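Subject: Re: [ukby-home] Chaise longue, how to clean and how to keep tidy
From: list member in Ojeda

On Saturday a member from Girnivero wrote:
> We got an old chaise with flowers and a gold cord on the front edge.
> Cushions slide, clothes pile up on it, and the cord collects dust.
> How do you others manage? It is the first thing guests look at.

Hello all,

I have the same problem, so I answer with what we do in our sitting room. Our chaise has a dark carved frame and big gold roses on the fabric, and it stands before the curtains. Everybody who comes in puts something on it.

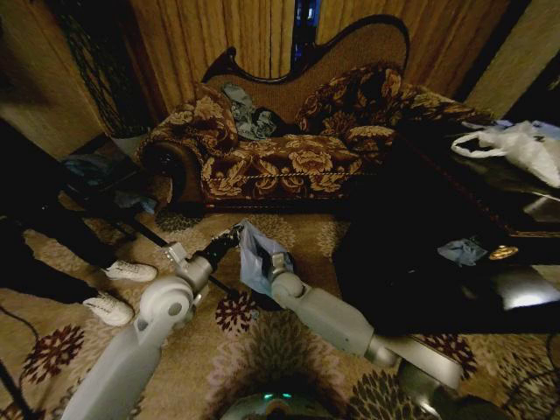 We bought ours from Binell for 101, and the delivery was 17 more. The seller told us to keep it out of the sun, so the curtains stay closed until the evening. Now my order of work, which takes 40 minutes if I do not stop for coffee:

1. Clothes first. I take what lies on the seat and on the floor near the left end, and I sort it on the side table. Plastic bags I empty and fold at once – otherwise they stay on the carpet for a week.

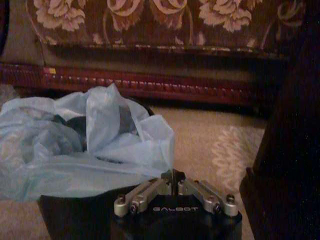
2. Cushions. Take all of them off, beat them outside, and put one against the rolled arm and one at the high end. If you have a small extra one, it can lie lower on the seat. 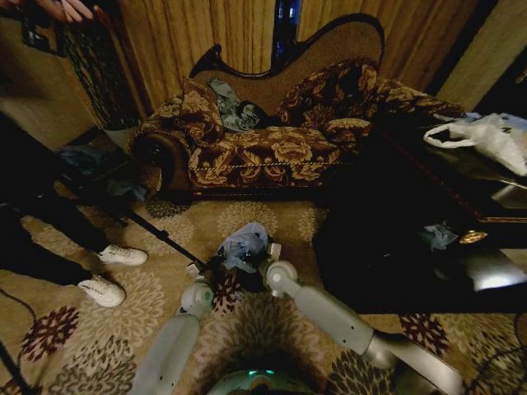

3. The cord. Use a dry soft paintbrush and go along the twist, never across it. I tried a wet cloth one time and the gold became dull in one place.

4. The carpet is last, because all the dust from above falls there. Pick up every cloth before you vacuum. With a patterned carpet like ours it is easy to miss small things.

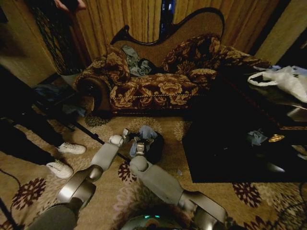
Can the woven part of the backrest be washed?

Only with a cloth that is almost dry, and from top to bottom. I leave it 50 minutes before I put the cushions back.

If somebody knows where to buy gold cord by the meter near Ukby, please write to the list. Ours is getting thin at one corner.

Greetings from Ojeda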